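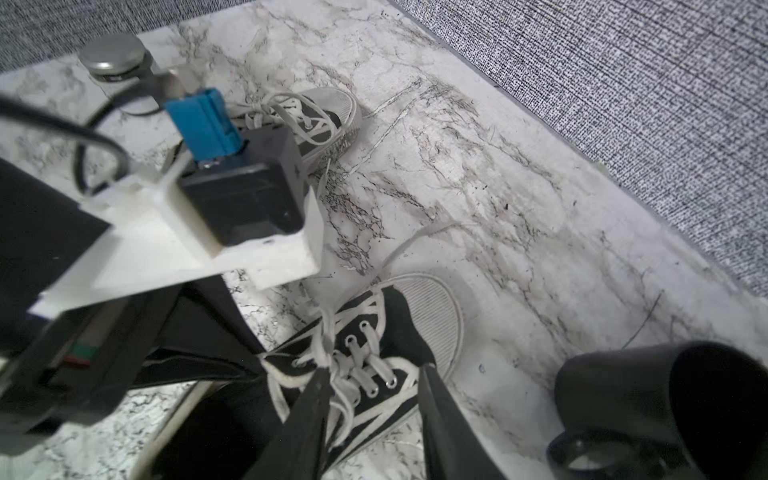
The Drorkach Lace Club is a student robotics club at Pratden College, best known for its long and only partly successful effort to teach a pair of robot arms to do up a shoe. It meets after classes in July and through the rest of second semester, in a room it shares with the ceramics elective. The club's standard test piece is the black canvas sneaker with white laces and metal eyelets, used in pairs and set down on a marble-patterned surface, often with one shoe on its side and the lace ends lying wherever they like. Members call this arrangement "the bedroom floor" and regard it as the fairest possible starting position, on the grounds that it is where most of them find their own.

History

The club was founded by Tarek Nasr, then a second-year student, after a class assignment called for a robot to "perform a useful household task". Most of the class chose stacking blocks, a task of disputed usefulness in the household. Nasr chose shoelaces. His first report ran to two pages and recorded no completed bows. It received a pass, with a marginal note praising its candour.

Abdelkrim Ait Ali, who taught the class, agreed to supervise a club on the condition that the shoes be washed. He has remained its supervisor ever since, and the condition has remained in the rules, where it is clause one.

In its second year the club received a grant of $2288 from the student union. According to the club's published accounts, $838 of this went on spare parts for the grippers and $300 on shoes and laces. The balance is listed as "fasteners, misc.", a heading that has attracted some comment.
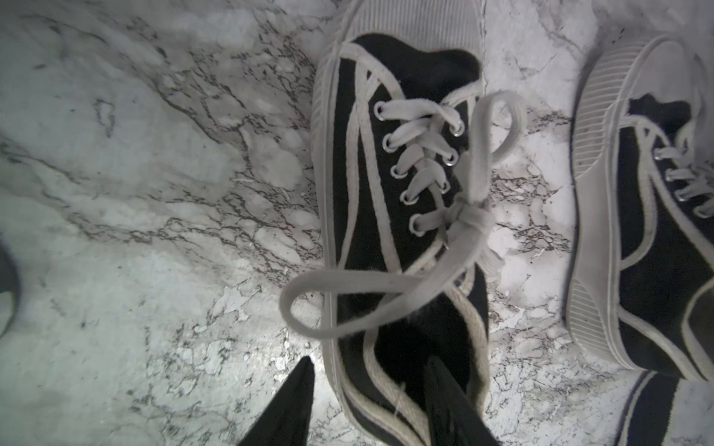 Method

The club works by demonstration. A student guides the arms through a task by hand controls, the movements are recorded along with the camera views, and a program is later trained to imitate them. Any weakness in the student's technique is faithfully preserved. An early program trained on the efforts of a single left-handed member developed a habit of approaching every knot from the wrong side, and continued to do so after he had graduated.

Tasks are graded. Beginners learn to straighten a shoe and set it beside its partner. The middle grade covers pulling a lace loose and laying the ends out to either side. The top grade, the full bow, has its own page in the club logbook, much of it still available for use. A new member is expected to record almost 300 demonstrations in the lower grades before attempting it.

Laces are considered harder than shoes. A shoe keeps its general shape when nudged, while a lace takes up a new one each time and seldom the one wanted. Flat laces are preferred for training. Round laces were tried for one term and are referred to in the logbook only as "the round ones".

The Valton Cup

The club's main public outing is the Valton Cup, an annual competition for student teams in which two-armed robots are given a household chore and a time limit. In its first appearance the club entered the footwear event, which it had assumed would suit it. Judges that year asked for gumboots. The team placed last, although it was commended for the neatness with which its robot searched for the eyelets.

Results have since improved. The following year's event specified lace-up shoes, and the club's robot, named Oh after the remark most often made in its presence, finished third out of four. The fourth team had withdrawn.
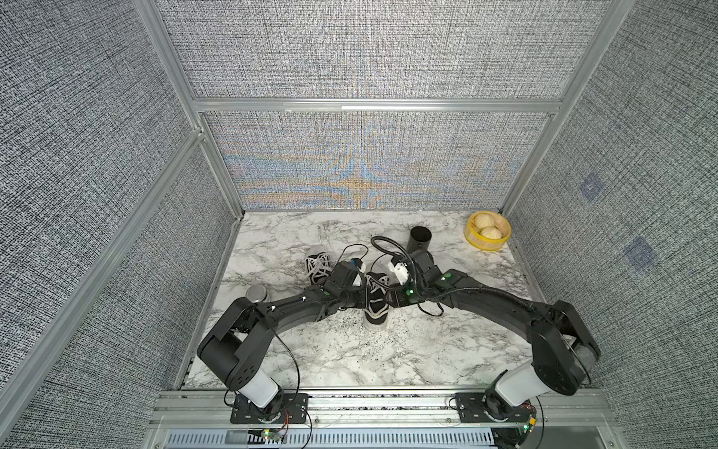 Oh is a two-armed machine, with both arms fixed to a rail along the front of the table so that the grippers can work on the same shoe from either side. The choice of two arms was debated at length in the club's first year. Nasr held that a person can tie a shoe with one hand if sufficiently motivated, and was invited to show the meeting how. The minutes record that the vote was then taken.

Reception

Opinion within the college is generally kind. The student newspaper has described the club as "the slowest way yet devised to leave the house". Ait Ali has defended the project in several staff meetings, pointing out that its members learn to keep records, repair equipment and sit still, and that two of them have switched to slip-ons.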